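Thread: Grippers at the sanding benches, what changed for you?

brotum_joiner
29 Aug 2025
Hello all. English is my third language, please be patient. At our Brotumgate workshop we were 34 people on hand work before April. Now six of us show the moves with hand-held grippers, and the machine from Navora learns from it. My back is better, but my hands feel slow.

Lennox
Same with us. I don't like it. After 60 repeats my wrist hurts more than it did from sanding.

Fraser Hepburn
I disagree with Lennox. Ask for a shorter turn. In our place the foreman agreed to it the same day, and pay stayed equal.

Lennox
Your foreman, maybe. Ours counts repeats. The target is 151 for one shift.

brotum_joiner
We have no target yet, and I hope it stays so. My view from the tool:

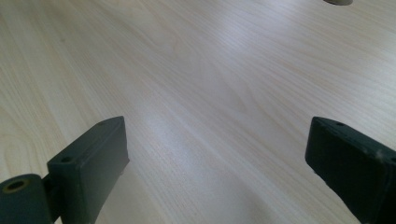
Both fingers open over the table, nothing between them.

prirnenance
Do you still get time for your old trade? I would miss it.

brotum_joiner
Two mornings a week. The younger ones did not ask for it, which makes me a little sad.

Fraser Hepburn
Get those mornings written in your contract.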